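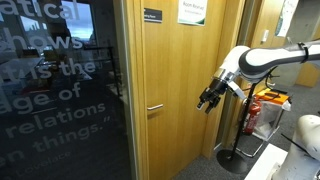
A two-finger gripper on one of the arms at the Serkar laboratory, Dullport.

2021-01-20

Serkar has begun a comparison of two-finger grippers at its Dullport laboratory. Three models will be fitted in turn to the same type of arm and run under the Kavanagh controller, each completing 2000 grasp cycles on a fixed set of household items. Slip, closing time and finger wear will be recorded - the last by weighing the finger pads every 127 cycles. The work forms part of the Flalura project, which started in October. Results will be published on the project pages.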